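Spent the week moving our two-arm planner off fixed waypoints. Notes so far, mostly for Yufang Gu, who has to maintain it after me.

The old setup replayed joint targets at 30 Hz and hoped the object was where it used to be. Fine for rigid parts. Bad for cables, which never lie the same way twice.

New version predicts a chunk of 20 actions, runs the first 12, then asks again. Both arms share one clock now. Before this, each had its own, and they drifted.
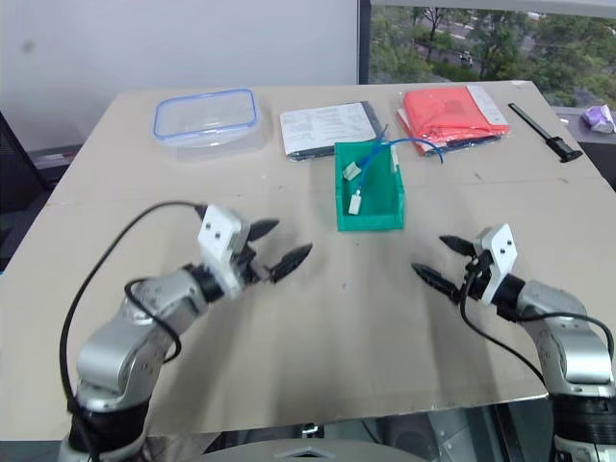 The clock fix did more than the model change did. With separate timers the right arm lagged the left by 33 ms — enough to spoil a handover.

Perception is still the weak part. Thin cable gets lost in the depth map, so I stopped using depth for it and mask it in color. Connectors are easier.

Collision checks ran on the bare arm model, with no gripper cables. I added a padded shape along each forearm. It costs some reach near the middle of the table but I can live with that.

Donnie Rennie asked if the logger handles dropped frames. It does now. It writes a gap marker and keeps going.

Next is the retry logic. Right now a missed grasp just times out. Config is in the Trimance repo, under planner.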